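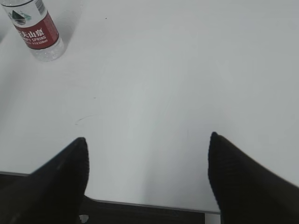 3. Methods

3.1 Setting and participants

The study was carried out in two office buildings in the suburb of Tullivside, both of them occupied by people who had told us, at the recruitment stage, that they drank plenty of water. We took them at their word for as long as we could. Thirty-nine staff agreed to take part and 17 of these kept a drink diary for the full period, a completion rate we have since been told is quite good for diaries. The larger building houses the Narnivine billing centre. The smaller one is used by a surveying practice, Rorkley, whose staff are out in the field half the time and were therefore harder to follow but more interesting to read.

Participants wrote down each drink, its container, and whether they had finished it. The last column was added by the second author (Lobo) after the pilot, in which people recorded with great care the opening of drinks and lost all interest in them afterwards. A drink was classed as abandoned if its owner had left it on a shared surface and could not, when asked, say whether they meant to come back to it. Participants were asked only once. Asking twice was found to produce resentment and, in one case, a very rapid finishing of the drink.

3.2 Classifying unfinished drinks

Earlier work on household waste has tended to treat the leftover drink as a rounding error. It weighs little, goes down the sink, and leaves a container that somebody else will be asked to count. We think it deserves better. An unfinished bottle of water has been filled, capped, trucked, chilled and paid for, and the part poured away has had exactly the same upbringing as the part that was drunk.

We used the scheme set out by Trummer during the pilot, with small changes. Drinks were sorted by container (mug, glass, refillable bottle, single-use bottle, can) and then by state: unopened, open and in use, or open and abandoned. A separate code was kept for drinks whose owner was disputed. Level was judged by eye against the shoulders of the bottle or the rim of the cup, and we make no claim to precision beyond that. Labelled bottles gave the most trouble, as the label tends to sit just where one would like to see the water. Figure 2 shows a single-use bottle of the common clear, ribbed type, uncapped and partly filled, with the water line in plain view below the shoulders.

Caps were recorded separately. The billing centre had a habit, not seen at Rorkley, of treating a bottle without its cap as public property in the moral sense, meaning that no one would drink from it and no one would throw it out.

Figure 2. Open single-use bottle, partly full, standing on a white tabletop.

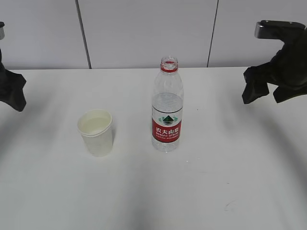 3.3 Diary coding and agreement

Both authors coded all diaries independently and then met to compare. We differed mostly over tea. Trummer holds that a cup gone cold on the desk is abandoned from the moment its owner makes another; Lobo holds that some people like it that way. The matter was settled by adopting the participant's own description wherever there was one, including the entry that read only "still thinking about it".

Volumes were taken from the container where it was marked, and otherwise from a set of reference mugs bought for the purpose. The largest mug reported in the diaries held up to 800 mL and belonged to a surveyor, who finished it every time. His entries were kept in the analysis, although they did nothing for our argument.

Diary pages with no entries at all were treated as missing. We considered the possibility that they were true records of a day without a drink, and wrote to the people concerned, who replied that they had forgotten the diary and had been, as usual, drinking plenty of water.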